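Two Floors of Beds and a Bok Choy

2021-08-02

The Lostergate open day begins, as these things do, in a parking lot with a man-sized arrow pointing at a wall. I followed the other visitors, who turned out to be following me, and we all reached the entrance by way of the loading dock.

Lostergate is the old Levau furniture works, 2 miles past the last bus stop, and it now rents its floors to anyone who needs a lot of room and doesn't mind the stairs. Once a year the tenants open up. The flyer promised 300 things to see. I had set aside an afternoon and a cheese sandwich.

The ground floor belongs to Gauthier, who make headboards and would like you to know it. There is a wall of them, pale to dark, like toast settings. I was invited to lean on several. The guide told us the biggest one sells for $1,335 and then paused, I think for gasps. A woman behind me said her whole car had cost less, and we moved along to the varnish room, where we were allowed to stand at the door and sniff.

The second floor was the one I'd come for. Saden has it laid out as a row of rooms from an ordinary home - bedroom, kitchen, another bedroom, a hallway leading nowhere - and most of what goes on there is the handling of household things. Picking up, putting down, putting back. If you have ever unpacked groceries with a small child helping, you know the pace.

The kitchen was quiet. The produce was all in the bedroom, laid out on the bed with a sheet of pink plastic over the duvet. My grandmother would have had words about the plastic, and more about the shoes on the rug. The vegetables had been given proper plates, which is better treatment than they get at my place: a carrot on one with an orange rim, and bok choy on a white one with a silver rim, spilling a little over the side.

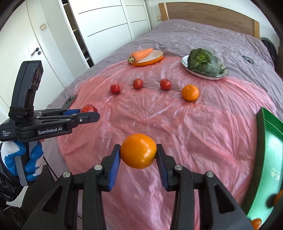
Second floor, bedroom: the mandarin hangs just above the plastic, with a carrot and bok choy on the plates beyond.

I stayed longer than I meant to. Fruit is oddly good to watch. I was also hungry by then, the sandwich having been eaten in the varnish line.

Coffee is on the third floor, 3 dollars, cash only, and the cups are small. Wear flat shoes. The next open day is in November, when I'm told the arrow will be moved.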